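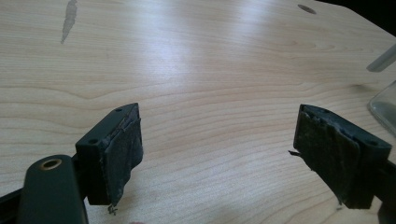
Racking inspection notes, second aisle

July 2019

I spent most of last week going over the pallet racking at the Damthorpe warehouse with Braulio Ocampo, and I want to write down the method while I still remember it. The building has 245 bays of adjustable racking, put up in two phases. The older phase has no load signs on the end frames, so we had to work from the supplier drawings. Araceli Xolalpa found them in a cabinet at the Palacios office, filed under the name of the previous tenant.

We started at floor level. Most damage to uprights is in the first few feet, on the aisle side, and the corner posts take the worst of it. For each upright I hold a straightedge against the face, centered on the dent, and measure the largest gap with a feeler gauge or a steel rule. The reading goes on the sheet with the bay number, the side, and the height from the slab. I do not grade anything on the first pass. Grading while walking makes me generous toward the end of an aisle.

Bracing is a separate pass. A bent diagonal is easy to miss when there is stock behind it, and four of the frames in aisle two had to be emptied before I could see theirs. Braulio did the beam connectors in the meantime. He found 50 missing safety locks, nearly all on the second beam level, where the beams had been moved in January to fit taller pallets. The locks were in a bucket next to the charging station.

Moving the beams also changed the distance from the floor to the first level. The capacity on a load sign is only good for the spacing it was worked out for. Raise the first beam and the unbraced length of the upright goes up, so the allowed frame load goes down. I have sent the new spacing to Edeltraud Tiedemann, who did the original calculations, and the affected bays are limited to ground-level storage until she replies.

Unloading a damaged bay took longer than I had planned for. Dulce Olvera runs the evening shift and wanted a rule her drivers could apply without calling me. We settled on a red tag on both uprights, top levels emptied first, nothing put back until the tag is removed and signed for.

Still open: the floor anchors in aisle three, two column guards that have been hit hard enough to shift, and the end frame by the Notuveck line. I have the anchor torque figures for the newer phase only. If the older ones do not turn up, I will ask the supplier again.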